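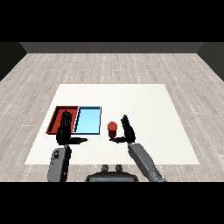
Hello Theda, report number four, and the simulator is finally doing what I promised you in March! I've called the sorting task Tamemby, after the workshop cat's favourite shelf, and it's the one I want both hands to learn before I let the real arms loose on my bench. The red can goes in one of the trays, red or blue, depending on what it's told, and I've stood it near the right hand to begin with so the first runs are kind. The room is as plain as I could make it (the wood floor is pure vanity, I'll admit).

So, numbers. I've run 2309 attempts since the last report and kept 686 of them as good enough to train on. The rest were mostly my fault. I had the thumbs set too stiff for a fortnight and the can kept shooting off sideways, until Adelino looked at my settings over a cup of tea and spotted a misplaced decimal point. He's been very decent about it.

On the real build, the left forearm is together and wired. The right one is waiting on 4 wrist bearings from Kohlhase, who sent the wrong size and have been slow about swapping them. Florêncio has offered to turn me a temporary set on the workshop lathe, and I'll probably say yes if nothing comes by the end of next week.

Money is fine. I'm under on motors and a bit over on cable, which I always am. I'd like to move what's left of the motor line to a second power supply, if you're happy with that – could you let me know by 3rd September? Ada wants to order at the same time and we'd share the postage.

Next up is moving the can further away, then handing it from right to left, which I'm dreading slightly. Receipts to follow once I've found the one for the crimping tool.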